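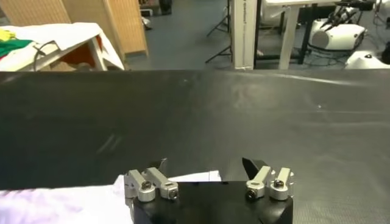

Dadby製作所の共用作業台「Hultari」は、裁断、検品、仮組み、資料整理など、複数の部署が交替で使用する作業場を想定した据置型の机です。学校の実習室、公共工房、博物館の準備室、縫製工場の検反場などに納入しており、天面の色は黒を標準としています。白い糸くずや紙粉、淡い色の布の端は黒の上で見分けやすく、置き忘れた小物にも気づきやすくなります。広い黒の面が左右に切れ目なく続いていると、反物を横に送る際に視線が途中の色の変化に取られず、布目の曲がりや織りの傷を追うことに集中できます。一方で、黒や紺の生地を主に扱う職場では黒の天面がかえって不利になるため、灰白色の天面も受注品として用意しています。ご注文の際は、扱う材料の色をあらかじめご確認ください。

製品の概要

Hultariは、天板、脚部、横桟、高さ調整脚の各部で構成されています。天板の長さは2000ミリメートルで、4本の脚で支持します。天板と脚部は分けて梱包し、設置場所で組み立てます。階段での搬入が必要な建物については、踊り場の寸法と手すりの出をお知らせいただければ、搬入の可否を事前に判断いたします。

脚部の位置は天板の四隅よりも内側に寄せてあります。端に立つ人の足元に脚が当たらないようにするための配置ですが、天板の端部に体重をかける使い方には適していません。天板に腰を掛けること、天板の上に立つことはおやめください。実習室では授業の始めに口頭で注意を促すようお願いしています。

天面の周縁には、布が引っかかりにくいよう丸みを付けています。反物を引き出したとき、角で糸が浮くことがあるというご指摘を先代の機種で受け、6月の改訂で丸みを大きくしました。改訂前の天板をお使いの事業所には、天板のみの交換にも応じています。脚部の取付位置は変えていませんので、お手持ちの脚部をそのままご使用いただけます。

天面の仕上げについて

天面には、当社の表面材「Femmont」の艶消し仕上げを採用しています。艶のある黒では天井の照明が映り込み、検品の際に生地の傷と反射との区別がつきにくくなります。艶消しの面では照明の映り込みがやわらぎ、斜めから光を当てて凹凸を見る作業にも対応できます。ただし、艶消しの面には手の脂が目立ちやすいという性質があります。素手で作業を続けた後に手の跡が残るのは表面材の不良ではなく、通常の清掃で取り除くことができます。

裁断用の刃物を天面に直接当てることは想定していません。円形刃のカッターを使用する場合は、必ずカッティングマットを敷いてください。マットを敷いたまま長期間置くと、マットの縁に沿って天面の色合いに差が生じることがあります。週末など作業のない期間には、マットを外して立てかけておくことをお勧めします。

アイロンの使用については、厚手のアイロン台を介する場合に限り差し支えありません。加熱したアイロンの底面を天面に触れさせると、表面が変色し、元に戻すことはできません。蒸気を多く出す機種では、台の下に湿気がこもります。使用後は台を持ち上げ、天面を乾いた布で拭いてください。

染料、朱肉、油性の筆記具による汚れは、時間が経つと落ちにくくなります。付着したときは、まず乾いた布で吸い取り、次に薄めた中性洗剤を含ませて固く絞った布で拭き、最後に水拭きと乾拭きを行ってください。研磨剤入りの洗剤、金属たわし、メラミン樹脂の清掃用スポンジは艶消しの風合いを損ないます。有機溶剤についても、目立たない場所で試した結果にかかわらず、天面全体への使用はお控えください。

布類の取り扱いに関する注意

黒い天面で淡い色の布を扱う職場では、机上に残った繊維をどの時点で除くかが問題になります。当社では、品目が替わるごとに乾いた布で一方向に拭くことを推奨しています。円を描くように拭くと、集めた繊維が再び広がります。粘着ローラーは手軽ですが、粘着剤がわずかに残ることがあり、残った箇所に次の繊維が付きます。使用する場合は粘着力の弱いものをお選びください。

起毛した布や毛足の長い布は、机上で払わず、別の場所で払ってから持ち込む運用が適しています。やむを得ず机上で払う場合は、隣の作業者の品物に覆いを掛けてください。共用の作業台では、自分の作業よりも隣の作業への影響が後になって見つかることが多く、納入先からのお問い合わせにも、混入した繊維の出どころが分からないというものが含まれています。

たたんだ布を机の端に重ねて置く習慣のある職場では、端からの落下に注意が必要です。艶消しの面は光沢のある面に比べて布が滑りにくいものの、裏地用の滑らかな生地ではその差がほとんど感じられません。巻いた状態の反物を置く場合は、別売の転がり止めを併用してください。転がり止めは天板の縁に挟んで固定する形式で、天板に穴を開ける必要はありません。
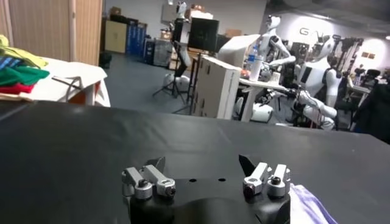

Begoñe Barroso氏からは、天面の色よりも先に机の高さを決めるべきだとのご意見をいただきました。同氏によれば、色の見え方は照明の位置を変えることである程度補えるが、高さの合わない机で検品を続けると首と肩に負担がかかり、午後の見落としが増えるとのことです。あわせて、複数人で使う机では最も背の高い人に合わせ、背の低い人には踏み台を用意するほうが扱いやすいとのご指摘もありました。

当社としても、高さの検討を色の検討に先立って行うことが望ましいと考えます。立って行う裁断と、腰掛けて行う検品とでは適した高さが異なり、1台で両方をまかなおうとすれば、どちらかの作業に無理が生じます。兼用とされる場合は、時間の長いほうの作業に高さを合わせてください。

高さの調整

脚の下端にある調整脚により、標準の高さから50ミリメートルの範囲で高くすることができます。調整は、天面の上の物をすべて下ろし、2名で行ってください。1名が天板の端を支え、もう1名が調整脚を回します。4本の脚を少しずつ順に回し、水準器で長手方向と短手方向の水平を確かめます。1本だけを一度に大きく回すと、横桟の接合部に力がかかります。

床に傾斜や段差のある古い建物では、調整の範囲内で水平が出ないことがあります。脚の下に板や折りたたんだ紙を挟む方法は、作業中のずれにつながるため認めておりません。床の状態が分かる資料をお送りいただければ、長い調整脚への変更をお見積りいたします。床暖房のある部屋については、暖房の配管位置を避ける必要はありませんが、脚の跡が床材に残る場合があります。

締結部の点検

脚部と横桟は六角穴付きのボルトで締結しています。付属の六角棒レンチで緩みがないことを確認してください。納入直後は接合部がなじむ過程で緩みが生じやすいため、使用開始から間を置かずに最初の点検を行い、その後は施設の定期点検に合わせて実施していただくのが適当です。締め付けは、手応えが重くなったところで止めてください。延長した柄や電動工具を用いると、ねじ山を傷めます。

点検の際に、机を軽く揺すって音を聞く方法も有効です。締結部が緩んでいる場合は短く硬い音がし、調整脚が床から浮いている場合は低く鈍い音がします。音だけで判断がつかないときは、脚と床の間に薄い紙を差し入れ、抵抗なく通る脚を調べてください。

ボルトを紛失した場合、市販の同寸法品で代用された例がありますが、首下の長さが異なると横桟の内側に先端が出て、布や衣服を傷めることがあります。補修用のボルトは部品として供給していますので、機種名と製造番号を添えてお申し込みください。製造番号は天板の裏面、長手方向の縁に沿って貼付した銘板に記載しています。

仕様

品名:共用作業台 Hultari
天板長さ:2000ミリメートル
天面:Femmont 艶消し、黒(標準)または灰白(受注生産)
脚数:4本
高さ調整:標準高さから上方へ50ミリメートル
組立人数:2名
付属品:六角棒レンチ、調整脚用スパナ、組立説明書、天面用の乾拭き布
別売品:転がり止め、長尺調整脚、天面保護覆い、連結金具

奥行きと標準の高さは、納入先の用途に応じて複数の組み合わせから選定します。見積書には選定後の寸法を記載しますので、発注前に設置場所の図面と照合してください。

連結して使用する場合

反物の延反など、長い面が必要な作業では、2台を長手方向に連結できます。連結金具は天板の裏側に取り付ける形式で、天面には出ません。連結部には細い継ぎ目が残ります。薄手の生地では継ぎ目の影が検品の妨げとなることがあるため、検品は継ぎ目を避けた位置で行うか、天面保護覆いをお使いください。覆いの色は天面と同じ黒ですが、素材が異なるため、並べたときの見え方は完全には一致しません。

連結後は1台ごとに動かすことができません。移動の必要が生じたときは金具を外し、天板を空にしてから運んでください。引きずっての移動は、床と調整脚の双方を傷めます。

納入および保証

ご注文の受付後、設置場所の確認を経て製作に着手します。標準の黒天面はSarmiento物流所に在庫がある場合に限り、製作期間を省いて出荷いたします。灰白の天面および長尺調整脚は在庫を持っておりません。年度末に納入をご希望の公共機関におかれましては、検収に必要な書類の様式を発注時にご提示ください。

保証期間は納入日から2年間とし、通常の使用で生じた締結部の破損、天面の剥離、調整脚の不良を対象とします。刃物による傷、熱による変色、溶剤による艶の変化、屋外での使用に起因する不具合は対象に含みません。転売または譲渡された製品については、製造番号と譲渡の記録が確認できる場合に限り、残りの期間の保証を引き継ぐことができます。

使用を終えた製品の引き取りも承っています。天板と脚部は分けて回収しますので、組み立てたままの状態での引き渡しはご遠慮ください。引き取りの費用は、搬出経路と階数により異なります。

掲載内容の改訂:3月22日(月)。天面の清掃方法の項に、メラミン樹脂製スポンジに関する記述を追加しました。

お客様のコメント

検反場
灰白の天面から黒に替えました。生成りの生地は格段に見やすくなりましたが、濃紺の裏地を見るときは白い覆いを掛けています。覆いにも白を設定していただけると助かります。

Dadby製作所 窓口
ご意見をありがとうございます。白の覆いは現在取り扱いがございません。製品担当に申し伝えます。

実習室担当
天面に残る手の跡について、清掃直後はきれいになるのですが、生徒が入れ替わるたびに付きます。手袋の着用は裁断の授業では難しく、拭く回数を増やして対応しています。乾拭きだけで足りるのか、洗剤も必要か、目安があれば掲載してください。

Dadby製作所 窓口
授業ごとの清掃は乾拭きで差し支えありません。乾拭きで跡が伸びるようになりましたら、薄めた中性洗剤をお使いください。

匿名
横桟の位置がもう少し高いと、下に箱を入れやすいと思います。椅子を使わない職場では足元が物置きになりますので。

準備室
改訂後の天板に交換しました。角の丸みは確かに違い、薄い絹を送っても引っかかりません。旧天板の引き取りを同じ日にお願いできたのもよかったです。交換作業のとき、古いボルトが1本だけ固くて外れず、少し時間がかかりました。

お問い合わせ:Dadby製作所 作業台係 © Dadby製作所 無断転載を禁じます ページの先頭へ戻る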